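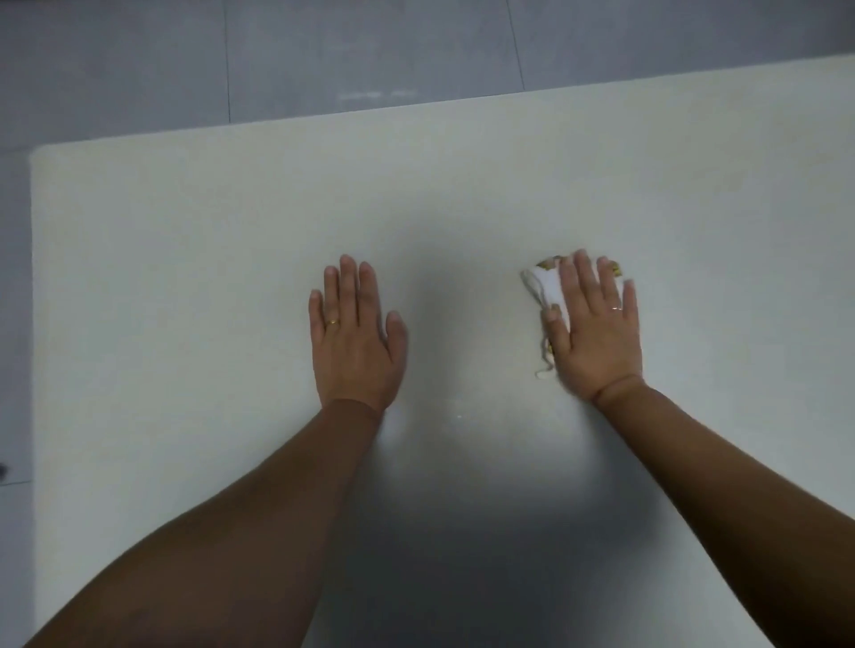
Table surface and surrounding floor tiles.

Pritach Air Services
Cabin and Lounge Inspection Checklist, Form 2287
Period: July
Inspector: Aparecida Fagundes
Reviewed by: Ankit Mathur

1. Passenger seats, rows 1 to 15
Belts fasten and release freely: Satisfactory
Seat backs lock upright: Unsatisfactory
Comment: 12C does not hold. The seat is to be blocked from sale until repaired.

2. Life jackets
Present under every seat: Satisfactory
Seals unbroken: Satisfactory

3. Galley
Trolley brakes hold on both sides: Unsatisfactory
Comment: 3 trolleys roll with the brake applied. Returned to Skikell for new pads. Replacements are due on Friday.
Oven latches: Satisfactory

4. Emergency lighting
Floor path lit for its full length: Satisfactory
Torches at crew stations: Satisfactory
Comment: Torch at the rear left station is weak. Battery changed during the inspection.

5. Departure lounge
Tables stable and clean: Satisfactory
Walkways clear of baggage: Unsatisfactory
Comment: Bags were left across the exit route at 18:40. Ms Kelly Pimentel has been asked to remind gate staff of the standing instruction.
Fire extinguisher in date: Satisfactory

6. Items carried over
Loose carpet edge at the forward door: Open
Comment: Second report. Ponus to attend before the next long-haul departure.

Copies to: Tuấn Quan, Cabin Maintenance; Lounge Office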